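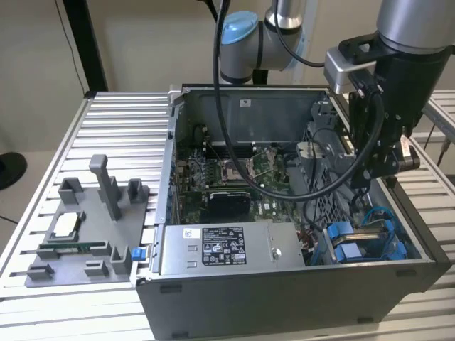 The arm over an open computer at our Misdale workshop. The processor waits in the gray fixture on the left.

I want to defend slow collecting. At Wendt we have 1467 examples of this work, and people ask me why there are not more. My answer is that a learning system copies also our laziness. If the processor lies always in the same corner of the same fixture, the system learns the corner and knows little about processors.

In April we threw away 23 examples which I had liked very much, all smooth and all alike. It hurt. But I would still choose 28 different, slightly ugly attempts before a thousand twins, and I wish more teams would publish how they choose.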